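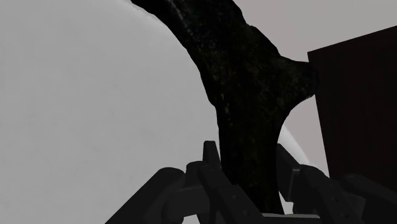

Chapter 6
Learning to Grasp in Simulated Worlds

2018-02-25, by the Hegde course authors
Last updated: December
Reading time: 13 minutes

Pick up a coffee mug. You probably took it by the handle, and you probably did it without thinking. Now try to write down the rule you used. Where did your fingers go? How wide did you open your hand before you got there? What would you have done if the handle had been facing the wall?

Most people get three or four sentences into that rule and then start adding exceptions. Robot programmers have been adding exceptions for decades, and the results can be very good as long as the parts are known and the bin is tidy. This chapter takes up the other road, and it's a fun one: let the robot try, let it fail, and let it try again until the rule lives inside a learned function that no person had to write out.

The trouble is the number of tries. A real arm is slow. It knocks things onto the floor, it wears out its finger pads, and somebody has to put the objects back. In Chapter 5 we worked through the Bukham experiment, in which a single arm made 2000 grasp attempts on household objects. That is a lot of patience for one machine, and it still left large parts of the object set hardly touched. A simulator can run through the same number of attempts while you eat lunch, and it never needs a new finger pad.

So why didn't everyone move to simulation right away? Because a policy trained in a simulator learns the simulator. It learns the exact gray of the background, the exact friction of the tabletop, and the exact way light falls on every surface. Put that policy on a real arm and it can fall apart over a shadow. We call this difference the reality gap, and most of the ideas in this chapter are ways of crossing it.

6.1 Strange shapes and plain backgrounds

The first idea sounds backward. If the simulated world will never look quite like the real one, stop trying to match it and make it vary instead. Change the colors. Change the textures. Put a smooth pale dome behind the target in one trial and a dark slab beside it in the next. Let the thing between the fingers be a craggy column that no store would ever sell. A learner that meets enough of this variety can't lean on any one color or outline, and it has to look for something that holds up across all of them, such as where the edges of a graspable part lie compared with the fingertips.

This is known as domain randomization, and our running example is the Graltavik study. The authors built a set of 354 training objects, many of them put together from random lumps and branches. A branching shape is a great teacher! It offers a thick trunk that may be too wide to hold, a thinner arm that may be easy to hold but badly balanced, and a hollow between them where a finger can slip in or get stuck. One object gives the learner several different problems, depending on the direction of approach.

Notice what the study leaves simple. The shading is flat and the gripper is modeled with blocky links. Pretty pictures cost computer time, and the authors chose to spend that time on more trials. Whether that was the right trade is a question we return to in Section 6.4, where the Nasley group makes the opposite choice and gets results that are hard to wave away.

6.2 What the learner sees and what it's told

Suppose the camera rides on the wrist, just behind the fingers. Every image then holds the gripper as well as the target, and the learner can work from the distance between the two. It doesn't need to know where the arm is in the room. The price is that the fingers hide part of the view, often the very part that matters most in the last moments before contact.

At the end of each trial the learner gets one number: 1 if the object was lifted and held, 0 if it wasn't. That is very little to go on. Early in training nearly every score is zero, and a batch of 100 trials may hold a single success or none. Section 6.3 looks at how the score can be shaped to give partial credit – and at the odd habits a robot picks up when the partial credit is badly chosen.

Before you read on, sketch an object with at least one branch. Mark two places where a two-finger gripper could close on it, and one place where it would fit but the lift would fail. Keep the sketch handy, as you'll need it for the first exercise.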